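Trostix Tabletop Arm: Set-Up Guide
Section 4. Before You Order: Planning and Budget

I wrote this section after buying too much of the wrong stuff for our Hodham bench, so please read it with your purchase form still blank!

1. Measure the table first. Our arm asks for 72 inches of clear length, and you want the reach zone inside that (the base can stand off to one side).

2. Price the fingers separately. The quote I got covered the arm and its controller, and the Skelladis fingers came to another $400.

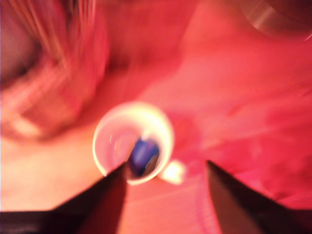

3. Get a spare pair while you're at it. Shipping takes weeks, and a chipped tip stops everything.

NOTE: Ask for the cable kit in the same order. I forgot mine and paid postage twice.

4. Put aside a small sum for objects to practice on. 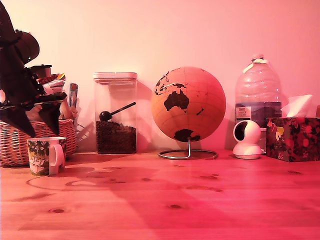

My rule is to shop at home before you shop anywhere else. Edit Major, who does our purchasing, had a catalog set in the cart for $1,050, and I talked her out of it. A mug with a handle, a globe on a wire stand and a square jar with coffee beans in it give you very different shapes to plan around, and most kitchens and desks can cover that. Keep the receipts for anything you do buy.

5. Decide on your lighting before you pay for cameras. Colored lamps are cheap, but you'll want a dimmer and a clamp for each one.

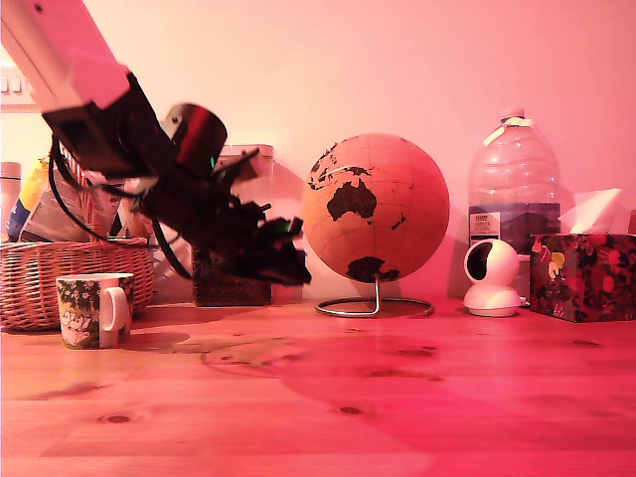 6. Leave money for year two. Magalhães renews our service plan every September, and the first bill caught me completely off guard.

CAUTION: Don't trim the budget by skipping the emergency stop. It's listed as an option on the order form. Treat it as required. 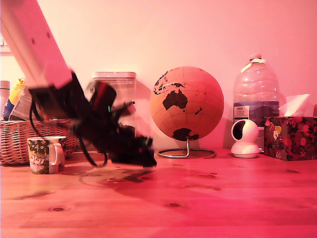 Rev. 4, Jan 13, 2023

7. Send the finished list to whoever signs for it, with the arm, fingers, cables and service plan on separate lines. Mine went back twice when I lumped them together.

Mounting the base is covered in Section 5.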